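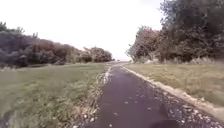
The letter from Brederley gave her until Wednesday to read the meter at the pump house, and by the time Filipa Godinho had found the right coat it was already past three. She put the key in one pocket and the notebook in the other. The key had a paper tag with Obradović written on it in pencil, the old man's name, though he had been gone since January and the key was hers now along with everything it opened.

The path started behind the last house in Prilell and went straight out between the fields. She had not walked it since she was a girl. Back then the asphalt was new and the children raced bicycles on it until the farmers complained. Now there were leaves all over one side and weeds had come in along the other. She kept to the clear part and walked at an even pace, the way her uncle had taught her, because he said people who hurried out always dragged themselves home.

He was the Obradović on the tag. He had married her aunt late, when both of them were past fifty, and had moved into the house with one suitcase and a box of pipe fittings. For 30 years he looked after the water for the fields on this side of Pirnent. It was not much of a job. He walked out, read the meter, wrote down the number, and walked back. Twice a year he greased something. The water company paid him a small amount every month, and when the company was bought by Brederley, they went on paying him, probably because it was less trouble than stopping.

His notebook had all the readings in it. The first number on the first page was 1739. He wrote his sevens with a bar through them and pressed so hard that the figures could be felt on the back of the sheet. Next to some of the readings he had added a word or two. Frost. Dog again. New boots, left one bad. Under one number from the spring her aunt died he had written only the number, and then the next week's number, and the next, with nothing beside any of them for two years.

Filipa had read the whole notebook at the kitchen table the night before. She had been looking for instructions. She wanted to know if the door stuck, if there was a light, which of the dials was the one that mattered. He hadn't written any of that down.

A man came toward her with a bicycle that had a flat tire. He nodded and asked if she was going far.

"Just to the pump house," she said.

"Is somebody still doing that?"

"I suppose I am."

He looked at her shoes, nodded again, and went on pushing the bicycle toward the village. She could hear the tire slapping for a while after he had passed.
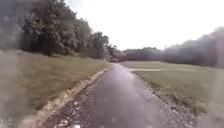

Reading time: 5 minutes

She stopped where the edge of the asphalt had broken up and shook a stone out of her shoe. Her uncle used to carry a folding stool for this purpose. He would sit down in the middle of the path, take off his boot, and look at the trees while he had the chance. She had come with him once when she was 10 and had been embarrassed by the stool. She had walked on ahead and pretended to be alone. When she turned around he was still sitting there with one sock showing, in no hurry at all, and he had lifted the boot and waved it at her.

She stood on one leg and got the shoe back on.

The woman at Brederley had been polite on the phone. They were putting in a new system that would send the readings by itself, and after that the walks would not be needed. Until then somebody had to go, and his name was the only one on the form. Filipa had explained that he was dead. There was a pause and some typing. Then the woman asked if anyone else in the household had access to the key.

She could have said no. She had thought about that on the bus, and again while she was looking for the coat. She had a job in Pirnent and a house to clear out before the end of the month, and there were still two rooms she had not opened. The pantry alone would take a day. He had kept every jar. But she had been holding the key while the woman was talking, and she had said yes, she had it right there.

The asphalt gave out and she was on gravel. It was harder to walk on, and she moved over to the middle, where the ground was packed down. It came to her that some part of that was his doing - all those weeks, there and back. She didn't know how many walks it took to wear a track. Tractors must have used it too.

She took out the notebook and found the last page with writing on it. The last reading was 3716. Beside it he had written: Cold. Good walk. The line underneath was empty, and he had already ruled it with a pencil and put a small dot in the margin where the next one should go.
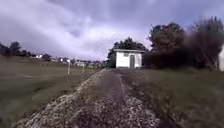

Her aunt had always claimed that he only took the job to get out of washing the dishes, and that a man who could read a dial could read the label on a bottle of soap. She used to say it in front of him. He would agree with her, put on his coat, and go.

Filipa tried the key. It would not turn. She took it out, wiped it on her sleeve, and tried again with her shoulder against the door, and this time the lock gave. It was dark inside and smelled of oil. She felt along the wall for a switch and found one lower down than she expected, at the height of his hand.

There were three dials. She looked at each of them in turn. Under the one in the middle, on a nail, hung a pencil on a string, and on the floor beneath it stood the folding stool.

She opened the stool and sat down. Then she wrote the number next to the dot and, after some thought, the words: Stone in shoe. She put the notebook back in her pocket and stayed a few minutes longer, listening to the pump.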